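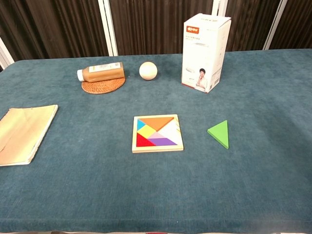 Tabletop Night Is Back, and Bring Something Odd!

Our February gathering at Pastbridge was the fullest we've had, 37 people through the door by half past seven, and I've been grinning about it ever since. If you missed it, the idea is very simple. Everyone digs something out of a cupboard or a drawer or the back of a car and puts it on a table, and then we all wander about with a drink and ask each other questions. Best evening of the winter, for my money.

Thank you first of all to Rosalind Marchetti for sorting the tables. The blue-green covering has been a big hit. It's got that carpet-like feel, so your hand goes straight to it, and it makes even a plain cardboard box look as though it deserves a second glance. Several of you asked where she got it and the answer is that she had it left over from a play in which it was supposed to be the sea. She has more, if anyone's group would like to borrow a length.

Now, the things themselves. I had a soft spot for the corner with the woven rattan coaster, a lovely reddish-brown round one. Mehwish Rajput has been teaching herself to weave from library books and she stood over it for ages, working out how the outer edge had been done. She has promised us a beginners' session in the back room (see the end of this item). The bottle of amber liquid lying on top of it had everyone guessing too. Usman Zaidi said cold tea, I said syrup, and we got nowhere, but I do love the color of it against the teal. My grandmother kept a bottle just that shade on her kitchen windowsill and I could have stood there remembering it all night.

Then there was the little cream-colored ball. So smooth and so plain! A small boy whose name I didn't catch asked if it was an egg, then if it was the moon, and after that we all called it the moon. Damián Godoy started a round of "what would you do with it" and we had a darning aid, a drawer knob, a juggling ball for someone with only one thing to juggle, and a nose for a snowman. I'd have it on my desk.

The tall white box next to it brought out the packaging fans, and we have more of those than I'd realized. Ksawery Michalski used to lay out cartons for a living, at a firm called Sastar, and he gave us a wonderful impromptu talk on why the logo goes up near the top, why there's so often a photograph of a person on the front, and how much tiny print has to be squeezed in between. He says he once spent 15 days moving one paragraph up and down. I've been reading my cereal boxes differently all week.

Gresta, the bakery on the corner, sent over 122 cheese straws. They were gone before the second kettle. Rind brought a tray of their washed cheeses as well, and the smell was still with us at closing time, in a good way.

A few notes for next time. Doors open at 6:30 p.m. and we'd like things on tables by seven. Please write a card with your name and anything you know about your object, even if it's just "found in the garage." We ran out of cards last month, so there will be a fresh pack by the coats. Small things do just as well as large ones. Nothing alive, please, and nothing that needs plugging in on the side with the curtains.

Mehwish's weaving session has room for 30, with coasters as the first project. Bring scissors and an old towel for your lap. The sign-up sheet is on the board by the kitchen hatch, or reply to this newsletter and I'll add you.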